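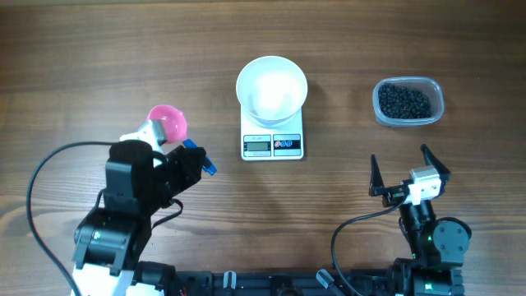
Portioning, Tuesday, afternoon

Scale on the wooden table, white bowl on top, clear tub of black beans to the right of it. Pink scoop. Tare with the bowl on before every run. I forgot once this morning and Katia had to throw out that row.

Target is 300 g per bowl, tolerance 4 g either side. Beans are the small ones from Kiiskinen. The Felleck lot was too dusty and left grit on the platform, so it goes back on the shelf until somebody sieves it.

Siiri wants the tub kept at least half full. Below that the scoop scrapes the bottom and comes up short. One level scoop was 95 g on the bench check, heaped is anybody's guess. Level it against the rim of the tub.

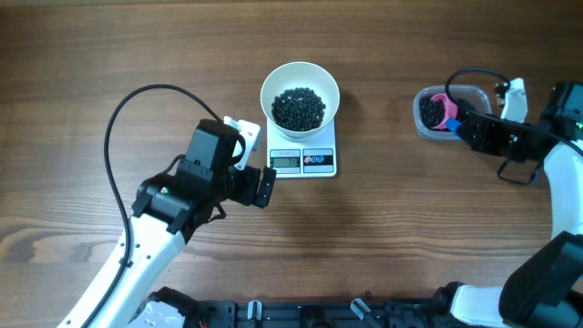
Scoop in the tub, beans in the bowl on the scale.

Wipe the platform between bowls. A stray bean under the edge throws the reading off and is hard to spot.

To do: new batteries for the scale, ask Plimow for a second tub with a lid, copy the morning rows into the shared sheet. S. Laaksonen has the table from 4 tomorrow.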